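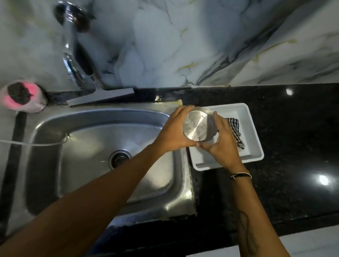 I have read a lot of advice about washing steel bowls, and I don't believe most of it. Vinegar soaks, lemon halves, a paste left on for 30 minutes – all for a thing you eat yogurt out of. My own method is to tip the bowl on its side over the rim of the sink and look at the inside. The middle can shine like a mirror while a few white specks sit there anyway. A quick glance at the shiny part is how dirty bowls get back on the shelf.

My neighbor Jianhua Liao swears by a powder called Brolero. I tried it for 4 weeks in April and saw no difference I'd pay for.

What I do use is a wad of steel wool. It lives in the white tray on the granite to the right of the sink, while the dark scrub pad gets the pink holder at the back. Does steel wool scratch? Probably. I've yet to meet a bowl that cared.
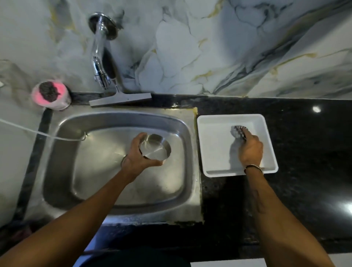

The squeegee question

Someone wrote to ask if the gray wiper under the faucet earns its spot. I doubted it too. It's fine on the granite and useless in corners, so I'd call it a maybe. I wouldn't buy a second one.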